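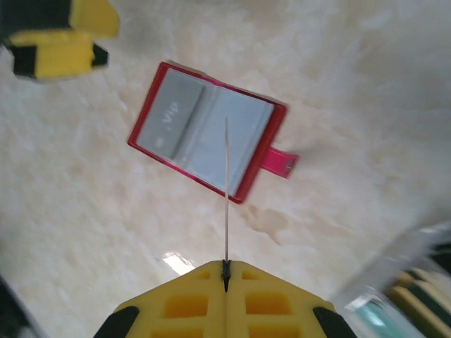 Figure 1. Red card holder opened flat, with a grey VIP card in the left sleeve.

Keeping Cards: A Small Study of Card Holders
Project report, Design and Everyday Objects, Ivham College
Submitted 28 February 2023

1. Introduction

Most students carry more cards than they use. A bank card, a student card, a bus pass and a library card are common, and after that come the loyalty cards, gym cards and old membership cards that stay in the holder long after they have stopped being useful. This project looked at how people keep these cards and how well a folding holder with clear sleeves does the job.

The work began in October with a short survey and moved on to handling tests. The question was a simple one: can the owner find the right card, take it out and put it back without a fuss?

2. The survey

36 students from Ivham and from the Uchida hall of residence took part. Each person emptied their wallet, holder or phone case on to a table and sorted the cards into two piles, used in the last month and not used. Between them they had 496 cards. 26 of the 36 had more cards in the second pile than in the first, and 12 found at least one card they thought they had lost.

We did not write down any names or card numbers. People kept hold of their own bank cards the whole time and only told us what they had.

Several people said they kept unused cards because throwing them away felt risky. One had kept a swimming card for a pool in Bralludness that had closed. Others had never thought about it and were surprised by the size of the pile.

3. The folding holder

The holder in Figure 1 has a red outer frame with a glossy edge. Opened flat, it shows two sleeves next to each other, and a pink-magenta strap tab with a small snap sticks out at the right. The sleeves are translucent, so the printing on the grey card can be read without taking it out.

We compared this type with a plain slot wallet sold under the name Clumano, which holds cards one behind another with only the top edge showing. In the slot wallet the owner has to know the colour of the edge or pull out a few cards in turn. With clear sleeves the whole face of the card is on view. The drawback is space. A folding holder takes up twice its width when it is open, and it is awkward to use while standing in a queue.

A strap tab was liked by some and disliked by others. Those who carried a bag wanted it, as it keeps the two sides together among keys and pens. Those who used a pocket found that it caught on the lining.

4. The surface

The same cream and beige marbled pattern runs through both figures. We had not given the surface much thought at the planning stage, but it changed how easy things were to see. A red edge is plain to see on it from any side. A pale sleeve with nothing in it is much harder, because its colour is close to the floor and the swirls confuse the outline. There was also glare - a bright patch can sit very near to the thing you are looking at.
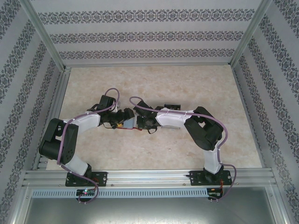
Figure 2. The marble-patterned floor panel and wallpapered walls, with a small grey-blue block and a thin red wire near the centre.

The grey-blue block in Figure 2 is dull in colour but has a simple rectangular shape, and we found that shape helped more than we had expected. The thin red wire is easy to follow across the pale floor for the same reason as the red frame of the holder. The wallpaper is light grey with darker bands, and it stays in the background well enough when the eye is on the floor.

For anyone repeating the work, we would suggest a plain mid-grey cloth. It would cut the glare and give pale and clear plastic something to show up against.

5. Problems

The survey group was small and nearly all of one age. Older people may carry fewer loyalty cards or different ones. We also relied on people remembering when they had last used a card, and some of them were clearly guessing.

In the handling tests we changed two things at once, the type of holder and the number of cards in it, so we cannot say for certain which made the difference. This should have been noticed earlier. There was no time left to do the tests again.

6. Findings

Clear sleeves make a card easier to recognise. Slots are better for carrying a lot of cards in a small space. For someone with two cards in daily use, a folding holder with one card on each side is enough, and the rest can stay in a drawer at home.

The sorting itself had more effect than either type of holder. A number of those who took part left with a thinner wallet, and a few asked for a copy of the sorting sheet, which is in Appendix A with the survey questions.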